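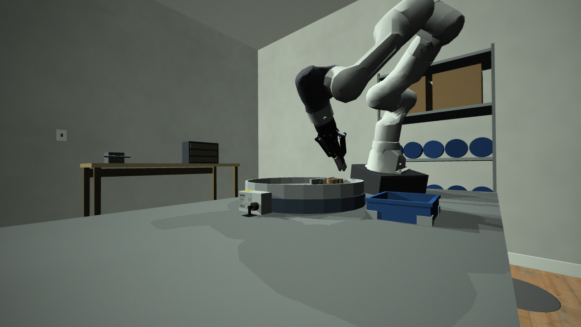

Coupon and Bulk-Buy Tips I Stopped Believing

Every January somebody sends me the same list of ways to save on groceries and cleaning stuff, and every January I try a few of them and keep receipts. Most don't hold up in my kitchen. A few do. Your store may be different, so check the math yourself before you take my word for it.

Stacking coupons on a sale

Sounds great. Then you look at the sale tag and see that the "regular" price went up the week before. I write the shelf price of the things I buy all the time on a card taped inside the pantry door: coffee, dish soap, rice, trash bags. If the sale price minus the coupon isn't lower than what's on the card, I leave it there. The store brand often wins anyway, and it wins without scissors.

The "10 for $10" tag

At the Plesstead market you don't have to buy ten. One can costs a dollar. Read the small print, though, as a few places do make you hit the number. I have 11 cans of pumpkin left over from not reading the small print.

Signing up for the store app

You get $20 off, spread over four trips, and each trip has a minimum. I'd call that a reason to shop four times. If you go in anyway, fine, take it. Use an email address you don't care about and turn off the alerts.
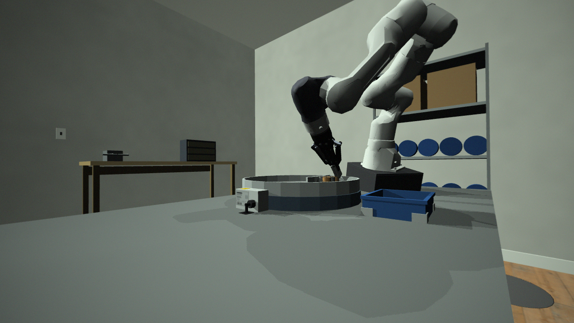

Is the giant jug of laundry detergent cheaper than the small one?

Sometimes, but look at the price per ounce and then look at how much you pour. The cap on a big jug is big, and most people fill it. Mark the line you need with a permanent marker. I use less than half a cap for a normal load and the towels come out the same.

Freezing everything

Bread freezes well. So does butter. Shredded cheese is okay for casseroles. Milk separates and I don't care how much you shake it, I'm not putting it on cereal. Potatoes go grainy. If a markdown only pays off when you freeze the thing, ask whether anyone in your house will eat it thawed.

Put the date on the bag. I know you think you'll remember.

Mail-in rebates

I sent one off to Undico for a pack of sponges and got a postcard asking for the original barcode, which was what I'd mailed them. Wilma Van den Broek wrote in to say she gets hers back every time, and that the trick is to copy everything first. Maybe so. By the time I've paid for the copy and the stamp I'm working for pennies.
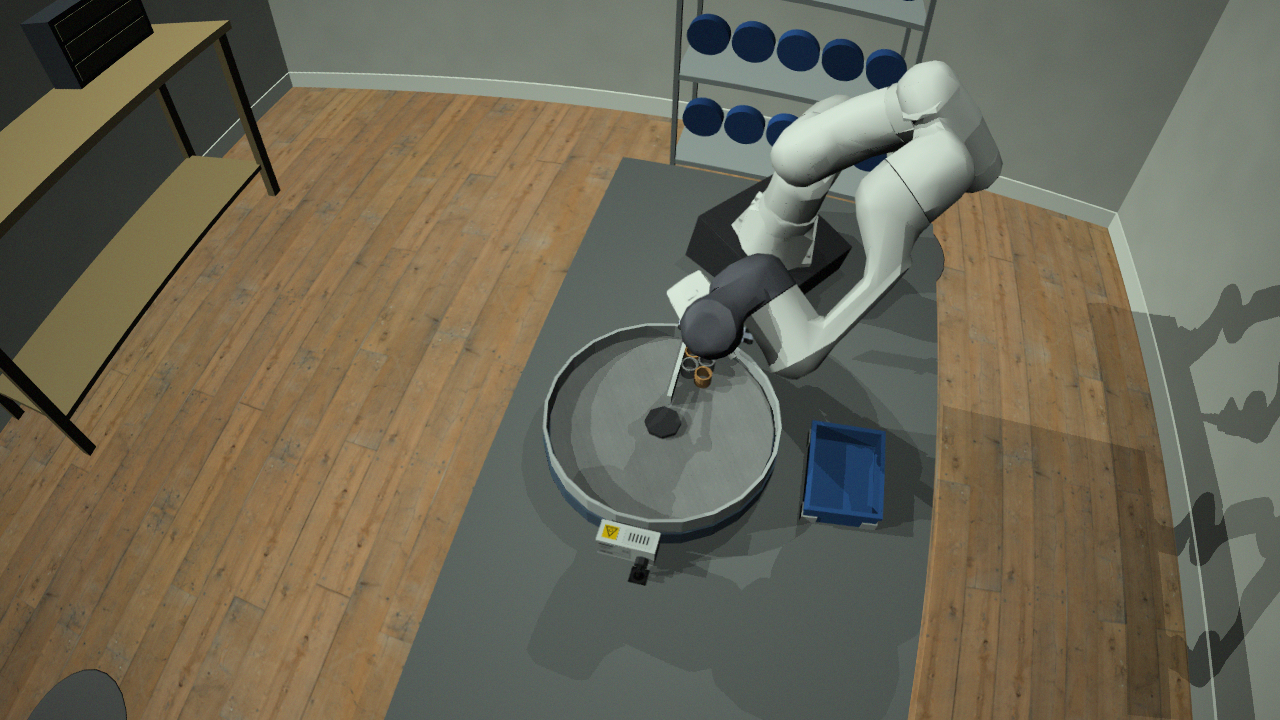
So these days I skip any rebate under $10 and anything that wants a form filled out by hand. The ones you do by phone are less trouble, but read when they pay out. Zestulis holds your money until you reach $20, and small rebates take a long time to get there.

Updated Wed 13 September: took out the tip on double coupons. My store quit doing them.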